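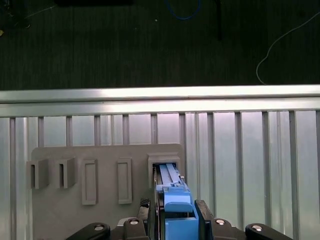 Our project was finding out why a car battery goes flat when the car is just parked. The car was a Brirkard hatchback, lent by Geerts, the garage on the Ovbridge road. Customer complaint: fine if driven daily, dead after a long weekend. Battery had already been replaced once, no change. So something was drawing current with the ignition off. Most of the work is following wires, and two wires are harder than one - a thin blue cable and a thin white one lying loose on a dark floor, as in the photo, are easy enough to tell apart, but inside a loom with everything taped together it's mostly guesswork unless you have the diagram. We had the diagram for the wrong year to begin with. Lost a whole session to that.

## Method

Meter in series with the negative lead. Bonnet open, latch closed with a screwdriver so the car thinks it's shut. Key well away from the car. Then wait. The modules don't go to sleep straight away and if you open a door you start again (we did this more than once).

We took 50 mA as the limit for a normal car at rest. Anything over that, keep looking.

First plan was pulling fuses one by one and watching the meter. Problem is that pulling a fuse and putting it back can wake a module up, so the reading jumps and you don't know what you're looking at. Changed to measuring voltage drop across each fuse with it still in place. Slower to write down but nothing gets woken up. Should have started with this method, it is in the Kotell workshop notes and we hadn't read that far.

## Results

Resting draw was 77 mA. Not huge, but over the limit, and the battery in the car is a small one.

Fuses showing a voltage drop after the car had gone to sleep:

- 3 - clock and instrument memory, expected
- 8 - interior lights and boot light, not expected
- alarm fuse, small drop, expected

With fuse 8 out the draw fell under the limit and stayed there. Next job was working out what on that circuit was live. Interior lights were all off. Boot light you can't see with the boot shut, so we left a phone filming inside. Light stayed on. Boot switch was sticking, plunger worn on one side. 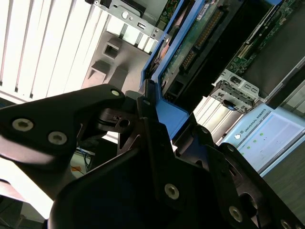 *Fig. 2: Blue-framed server component in the open chassis, black gripper in front.*

## Repair

New switch from Geerts. Two screws and a connector. One of the trim clips snapped and had to be replaced aswell. Repeated the test the same way afterwards and the draw was normal.

## Problems

- Wrong year diagram, see above.
- Blew the meter fuse by switching the interior light on with the meter still in line on the low range.
- Did not note the battery voltage before the first test so there is no before/after comparision for that.
- Cold workshop. Can't say if temperature made the switch stick more. We'd like to repeat it in July if the car is still available.

## What we would change

Use a clamp meter, then the battery never has to be disconnected and the radio code doesn't get lost. Read the notes first. Check the boot light and glovebox light before touching any fuses, takes a minute with a phone.

Readings table is in the appendix, handwritten sheets handed in seperately.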